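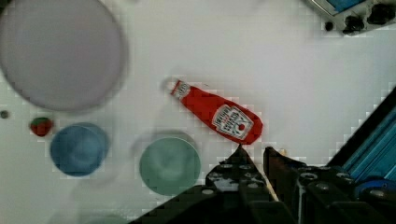

Dremix Pictures has given the green light to Kettle 2, a sequel that the studio swore it would never make and has now spent 13 months making plans for. Nomvula Mabuza returns to direct and will again play Dot, the short-order cook who inherits a diner and every one of its debts. Fans of the first film can relax about the condiments: a red squeeze bottle of ketchup, the kind with the white keystone label, has a bigger part this time and still gets no lines.

The new story picks up in the town of Balbridge, where Dot has paid off the bank and annoyed everyone else. A rival diner opens across the street. Its pancakes are better, and she takes it personally.

"I said I'd do a second one when I ran out of money or ideas," said Mabuza. "I still have a few ideas."

The original Kettle opened on 40 screens and was out of most of them before the posters dried. It later found its crowd at midnight showings, where viewers bring their own toast. Ramach Releasing, which passed on the first film, will distribute the sequel and would like that noted.

Shooting starts in January. The production is looking for 2000 extras for the pancake riot. Syrup will be provided.

214 shares | 13 comments

Related
Ramach Releasing sets its winter slate
Midnight movies return to Balbridge
Kettle soundtrack gets a vinyl pressing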